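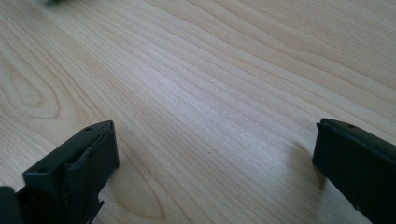
Figure 3. View from the camera on one of the hand-held grippers, with both fingers over the bare tabletop.

4.2 Collecting the demonstrations

I went into this part of the project thinking the teaching would be easy and the learning would be hard. I've folded laundry my whole life, so how bad could it be to show a machine how I pick up a cap? Pretty bad, as the first afternoon went! My early demonstrations were a mess, and I threw nearly all of them out (the ones I kept are in the pilot set and nowhere else in this paper).

We had two ways of showing the task. The first was remote control: I sat at the Tokstead station with a lever in each hand and drove the arms while watching a screen. The second was doing the task by hand with a pair of grippers, no arm involved, so that all the system gets is what the gripper cameras see plus the motion of my wrists and how far the fingers are open. We call the software that lines up those streams Cutano, and it is described in Section 3. Everything in Figure 3 and Figure 4 comes from the by-hand method.

If you look at Figure 3 you'll get a feel for how little the policy has to go on at times. There's a lot of wood grain in there, and two black fingers, and that's nearly the whole story. I worried about this for weeks. A pale table with a bright patch of reflected light across it gives a tracker very little to hold on to, and the wavy lines of the grain look much alike from one spot to the next. In the August sessions we lost the gripper position in 11 recordings, every one of them with the gripper held low over open table. I wanted to lay down a printed mat. The Damgate group, who share the code with us, talked me out of it, and I'm glad they did, as we'd have ended up with a policy that only liked mats. 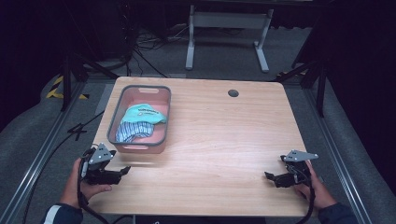 Photo: Damgate / Căpraru project archive

Figure 4. The work table seen from above, with a gripper in each hand and the bin of cloth items toward the far left.

The task itself is simple to say out loud. Take a piece of cloth out of the bin, set it down on the open part of the table, let go, and come back to the near edge. Figure 4 has a mint-green cap and a blue-and-white striped cloth in the bin, with part of the cloth tucked under the cap, and that kind of overlap is where my habits got me in trouble. With my bare hands I would just wiggle the top thing loose without thinking about it. With grippers the wiggle reads as noise, and the policy trained on my pilot set copied it faithfully, shaking its grippers over the bin like it was salting soup.

So I had to relearn my own movements. I settled on a slow approach, one clear pinch, a short pause, and then the lift. The pause felt silly for the first hour or so and then I stopped noticing it. It made the closing of the fingers much easier to find in the recordings, and it also gave me a moment to see if I had caught two layers at once. When I had, I opened up and tried again and kept the recording. I feel pretty strongly about keeping those! A robot that has only ever seen clean grabs has no idea what to do after a bad one.

In the end we recorded 2,000 demonstrations by hand and far fewer by remote control. I could do 44 in a row with the hand-held pair before my thumbs gave up, and at the Tokstead station my limit was 12. The levers are fine, but you're always guessing at depth from a flat screen, and I kept stopping short of the cloth. The remote recordings do have one big plus, which is that every motion in them is one the arms can really make. By hand I sometimes twisted my wrist into places the arm can't go, and Cutano had to drop those stretches later.

One more thing on the bin, and I'll come back to it in the results. Reaching over a wall makes you tip the gripper, and I tip my left and right hands differently (I'm left-handed, and my right does a sort of scoop). We didn't correct for this. The policy ended up with a scoop on the right side too, and I recognized it the first time I saw it run. Section 5.1 compares it with the policy trained only on remote recordings, using the same cloth items and the same starting positions for the grippers.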